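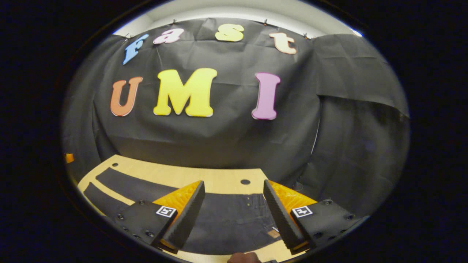

One reader wrote in after my last post to say that foam letters never stay up on cloth and that I should have painted the wall and been done with it. Another said to iron the cloth first and quit complaining.

I have thought about both. Painting is out because we rent. Ironing I did try, on one corner, and the creases came back as soon as I hung it. The black fabric is the cheap kind from Gunon and it was folded in a bag for most of the winter. I can live with wrinkles.

The letters came in a bag of 64, mixed colors, with thick serifs. I wanted "Fast" in the top row and "UMI" under it in the bigger size. I had planned to make everything yellow, but there weren't enough yellow ones, so I stopped trying to match. The orange U next to the yellow M is my favorite part now. The F leans a little. I straightened it 2 times and then left it.

Small clips hold the sheet along the top. I started with tape from Lodex and it let go overnight. The second black cloth hangs down on the right — I like it loose, so I didn't trim the bottom.

The table is the light wood one with the round holes in it. I keep the dark gray mat on top to save the surface. It has slid around since I put it there and some of the wood shows between the pieces. I may get a strip of that grippy shelf liner.

Still to do: find a box for the leftover letters, and wash the other sheet before April.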